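Ticket: left arm sags at full reach, humanoid in the kitchen cell
Opened by: Jyoti Vashisht
Status: open, waiting on parts

Okay, picking this up again from my notes before I forget half of it! When the arm goes straight out from the shoulder and stays there, the hand slowly drops. Kamlesh caught it first, during the fruit routine, and I blamed the desk height (sorry, Kamlesh). I ran the desk up and down, saved the height again, and got the same droop. So it's the arm.

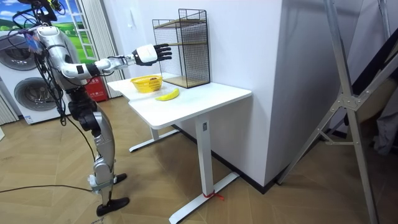 I went after the shoulder next. Zeroed the joint with the Traston tool, let it warm up, held the reach for 13 minutes. It was fine for the first stretch and then the shoulder current started creeping up – which smells like a cable pulling on something to me. Madhu thinks it's the brake. We have a bet on, and she's usually right, so I'm a little worried.

Things I've ruled out so far: payload setting (it was correct), hand firmware (rolled it back, no change, put it back), and the gain file Umesh edited in December. I loaded the old gains and the droop was the same, so he's off the hook.

I also ran the reach from the other side to compare, 100 cycles with Anju on the stop button, and that arm held its height all the way through.

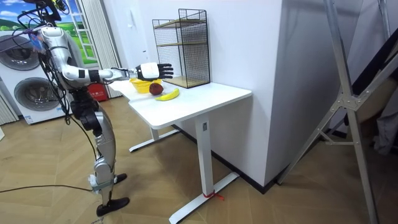 Replies (2)

Anju Srivastava
Before you open the shoulder, can you re-dress the loom up top and try the hold again? On the Turnico cell we had a tie that was way too tight and it looked just like this.

Jyoti Vashisht
Ooh, good call. I'll cut the ties back and redo the 13 minute hold after lunch. If it still sags I'm ordering the brake kit and Madhu gets her coffee. Please leave the arm disabled until I post the new log!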